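FOR IMMEDIATE RELEASE

Skidbridge Night Market Comes Back in April, and It's Bigger

I've been writing these announcements for the Skidbridge Night Market for a while now, and this is the first one I've typed with a grin on my face. We're back in April, we've got the whole of Turcotte Street this time (the whole street!), and there will be 40 stalls running from the old feed store right down to the river steps.

Last year 2,388 people came through, which is a lot for a town with one traffic light, and plenty of you told us the food lines were too long. Fair enough. We've doubled the cooking stalls and moved them to the wide end of the street, so you can wait for your dumplings without blocking the candle makers. The doors on the indoor hall open at 5 p.m., and the street stalls get going an hour later.

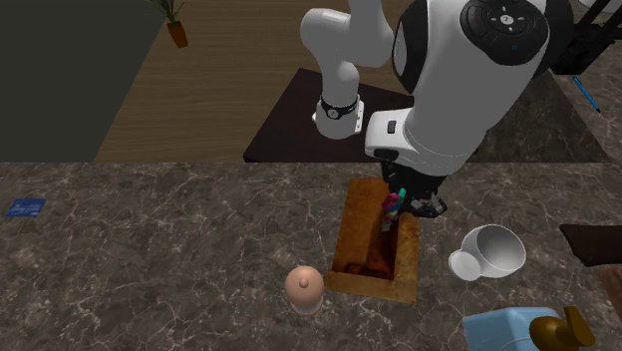

Isside wrote to us that the longer hours are welcome but the parking was a mess last time, and that a shuttle from the Rorklow side would fix most of it. We heard the same thing from a bunch of you, so yes, there's a shuttle! It leaves the Rorklow library lot every 10 minutes, it costs nothing, and it'll take strollers and folding wagons. Dogs on laps only, please.

Music is on the river steps again, mostly fiddle and brass early on, with something louder after dark. If you'd like to sell, stall applications are open now at the Skidbridge town hall desk. A full stall is 40 dollars for the night and you can split one with a friend. Bring your own table and lights, and make sure your extension cord is rated for outdoor use.
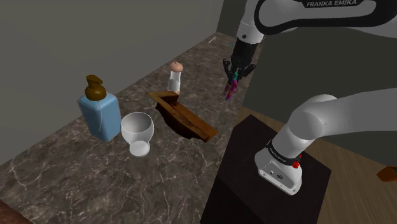 We'll let everybody know by email whether they've got a spot, and if we run out of room we'll keep a waiting list, so don't be shy about applying late. Entry is free for visitors. Kids under 2 get a free balloon whether they want one or not.

Press who'd like to come early and look around during setup can leave a message at the town hall desk, and I'll call you back myself, usually in the afternoon.

###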